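Ellimow Pulix Hand
Multi-finger gripper for research arms

The Pulix is for labs that have outgrown the two-jaw gripper and would like something more expensive to worry about. It bolts to most mid-size arms, takes its orders over a single cable, and closes without the little shudder our previous model was known for.

Grip pads are textured and replaceable. You will replace them. We suggest a look at the screws every 60 hours of running, and a second look after anyone says "watch this."

In the box: hand, cable, 2 spare pads, hex key, and a manual of 67 pages, several of them useful.

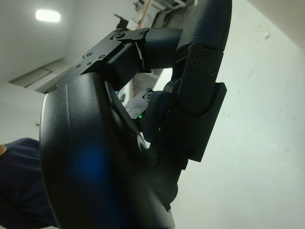

Photo: Baldursdóttir / Ellimow

The fingers are black, the pads have a fine diamond pattern, and the joint plates are fastened with ordinary screws you can reach from outside. We get more thank-you notes for that than for the control software.

Demo units ship from our Gadimer warehouse. Deposit $2,000, refundable if the hand comes home with all its fingers.

Add to quote
Download manual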